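Jirkavham Recipe Cards
README

Jirkavham is a collection of household recipe cards typed out as plain text files. The cards came from kitchens in the Grarnasetti valley and were copied by Horacio Troncoso, who still looks after the files. There are 300 recipes in the set, mostly soups, breads, preserves and puddings.

What is in the folder

cards: one text file per recipe
index.csv: title, course, servings, source town
units.txt: old measures and their metric values
changes.txt: what was altered and when

Each recipe file starts with the title, then the servings, ingredients and method. Blank lines separate the parts. Notes from the margins of a card go at the bottom, after the word NOTES. Spelling has been left as written, apart from ingredient names, which follow the list in units.txt so that a search for "aubergine" finds all of them.

Known problems

27 recipes have no oven temperature. The cards say "hot oven" or "slow oven" and we have not guessed.
Servings are missing for most of the preserves.
The Valdebenito cards use a cup that is smaller than the usual one. Their amounts have not been converted.
Two versions of the plum bread are kept because the families disagree about the yeast.

Version 2 came out in February. It fixed the broken accents in the index and added 30 recipes for jam and pickles.

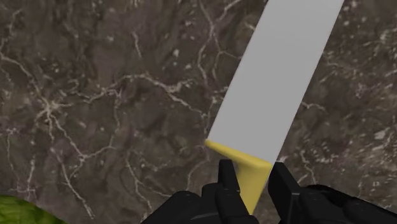 Can I print the recipes in a club newsletter?
You can, as long as you name the collection and keep the source town with each recipe. Selling a book made from them needs written permission first.

Corrections

Send the file name and the line you think is wrong. Flornum hosts the files and passes messages on to Horacio, who checks them against the cards.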